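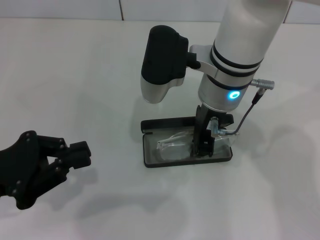 Clear frames in the hard case, lid open. Black outside, gray inside.

tilepatch26
So I finally bought a proper case for my clear glasses after years of leaving them on the nightstand. It's one of the shallow rectangular ones from Plavis. Mine go in lenses up and I'm happy with it, but my brother-in-law Ryan swears the shallow ones press on the lenses when you shut the lid. Anyone else use one? Do you fold a cloth in with them?

n_garba
I've had a shallow case for two years and no marks at all. Cloth goes UNDER the glasses, never on top. If you can feel the lid push back when you close it, the case is too small for your frames.

Furnival_R
Ryan here, since I'm being quoted lol. I never said all of them! I said mine did. I paid 70 bucks for that case and my old pair came out with a smudge on the left lens every single morning — same spot every time.

tilepatch26
You also keep yours in the car door with your keys, Ryan.

bako_c
Kind of disagree with n_garba. Under or over makes no difference if the cloth is clean. A gritty cloth will scratch them either way. I wash mine with dish soap and let it air dry.

n_garba
Fine, but on top it bunches up and then the lid really is pushing on something. Try it with a thick one.

lanternmoth
Does anybody else's clear frame go yellow? Mine started in December, right by the nose. I was told it was skin oil, and the replacement was going to be almost 90 dollars, so I'm living with it.

bako_c
Mine did the same on the temples. Lukewarm water and a drop of soap every night slowed it down but didn't bring the clear back.

tilepatch26
Ugh, ok, adding that to the routine. Also the other nice thing about a dark case with clear glasses is I can find them without my glasses on. On a white table the frames just vanish!

Furnival_R
Ok that part I'll give you. Still not buying another shallow one.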